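Robots at the Dalthorpe site: your questions answered
Last updated 31 May 2018

Will I lose my job?
No. All 143 of us at Stokia are staying on, and we're glad of it - there's plenty the arms can't do, and we still need people who know the work.

Which jobs are changing?
Mostly the folding and wrapping benches. If you've spent years there you'll know what it does to your wrists by Friday, so we hope this comes as a bit of a relief!

Will I be trained?
Yes, everyone on the benches gets 20 hours, paid, at our Moffat building, and you're very welcome to ask for more if you'd like it.

What will I be doing all day?
Setting out paper, keeping an eye on the arms and putting things right when a sheet goes astray.
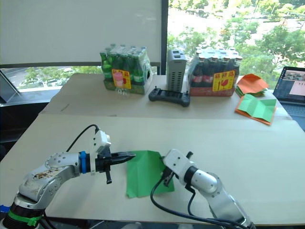
Paper is fiddly stuff, as you well know, so please do tell your team leader what you notice. Your shift times and pay stay just as they are.

Who can I talk to?
Pop into the staff office any day before 2.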